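Subject: Re: Greseo lot, planting along the Torwood side 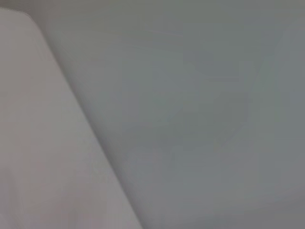
Thanks for sending the revised plan for the Greseo lot. I went through it last night and I'm in favor of most of it. The path from Torwood to the bus stop is where people already walk, so paving that line makes sense. My main concern is the surface. The Vidmar sheet lists one finish for the path and the seating area, and I would like the two to differ a little. For the seating I'd go with a soft, warm light gray that has a faint pinkish tint, like the pale shape on the left of the photo, and keep the path a cooler gray. People with poor eyesight would be able to tell where the path stops.

> The trees are now in 2 rows on the Torwood side. We moved
> them back from the curb because of the water line. The low
> wall stays, but it loses its top course so it can be used
> as a bench. Total number of shrubs is 63, down from the
> spring version. Please send comments before we ask Nomeck
> for a new price.

I agree with moving the trees. Can we see the water line on the next drawing? The old survey has it closer to the middle of the lot, and if that one is right the second row is still too close. I would rather find out before anyone digs.

On the wall, check the height after the top course comes off. The ground drops toward the drain, so the low end may be fine for sitting while the high end is too low. A section drawing at each end would settle it.

63 shrubs is enough. I would put most of them at the back, behind the wall, and leave the corner open. The corner floods in April and the last planting there died. Gravel or rough grass would hold up better.

Two smaller things:

The bike racks are drawn for seven bikes, but they block the gate when it swings out. Either turn the racks or hang the gate the other way.

There is no light shown between the wall and the bus stop. If the budget only covers one pole, that is where I'd put it.

I have no objection to asking Nomeck for a price now, as long as the paving is listed as a separate item. Last time it was folded into the site work and we couldn't compare it with anything.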